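Jury Duty, Part Two

So I promised last month I'd tell you how jury duty went, and several of you wrote in to hold me to it. Fine! The short version is that I got picked, I sat for 7 days, and I now have opinions about courthouse parking.

The case was a theft from a storage yard out on Herer Road. It's over and the verdict is public, so I can talk about it a little. A man was accused of driving off with a trailer full of copper pipe, and most of the trial came down to one question – who had the gate code in September? You would not believe how long sixteen adults (twelve of us plus four alternates) can listen to testimony about a gate code.

The defense lawyer, Maribel Puma, was wonderful to watch. She never raised her voice. She'd ask the yard manager something very plain, like what time he usually ate lunch, and then three questions later you'd see why she wanted to know. The prosecutor was slower and drier and had a huge binder, and I'll admit I liked him less the first day and more by the end. 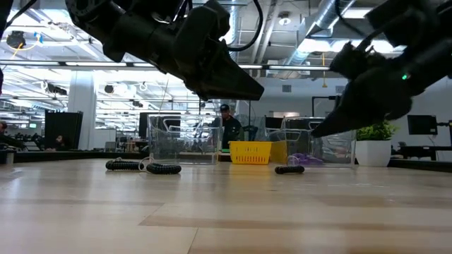
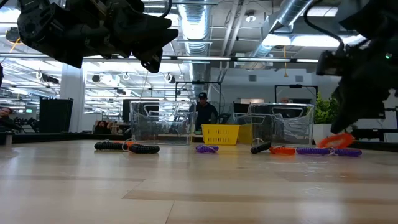
Two black robot arms over a light wooden tabletop.

What surprised me most was the waiting. We'd be led in, sit down, hear ten minutes of a witness, and get led right back out because the lawyers needed to argue over something we weren't allowed to hear. The jury room has one window and a coffee maker that takes forever. I read two paperbacks and most of a third. Bring a sweater if you get called, they keep it freezing in there.

Our foreman was Jhosep Salazar, and he said I could use his name. He had us go around the table before anybody voted, so each person could say which piece of evidence bothered them. Mine was the receipt from the scrap dealer, which had the wrong trailer plate on it. A couple of people hadn't noticed, and we ended up asking to see it again. That took most of an afternoon, with a lot of walking back and forth by the bailiff, who was very patient with us.

We found him not guilty. I went back and forth on it at home for a week afterward, but the state has to prove it, and for me they hadn't.

A few of you asked about getting excused. Call the clerk's number on your summons as soon as it comes, and have your dates ready. I pushed mine back once for my sister's surgery and they were very nice about it. Parking is free in the Flesness lot if you get your ticket stamped at the front desk – I found this out on my last day, after paying for all the others.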